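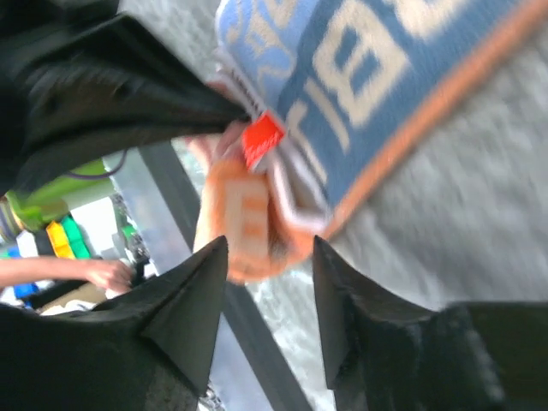
What do you do with scarves when the coat closet is full? Fold them in thirds, roll from the plain end, stand them up in a shoebox so you can see every color.

Saeed Daneshvar
21st July

ok so closet day. finally. been putting it off since February

everything out first. all of it. black stuff in one heap, bright stuff in another – otherwise I just shuffle things from shelf to shelf and call it done

the blue one with the big cream letters and the orange border stays. not up for discussion. little red tag is staying on too, I hate the holes you get when you unpick those

knit ones do NOT go on hangers. did that to my green one, it grew 11 inches. looks like a bell rope now

bought a Nilten shelf divider last year, never opend it. opened it today. wrong depth. of course

my sister says vacuum bags. tried the Drirkier ones once and everything came out creased like a road map, so no

gloves – pairs get clipped together, singles get one more winter and then they're out

donate pile is bigger than the keep pile, didnt see that coming. Andmont thrift place takes coats till 6 so I gotta move

more tmrw, hats are next and I'm scared

Contact | © Saeed Daneshvar | Back to top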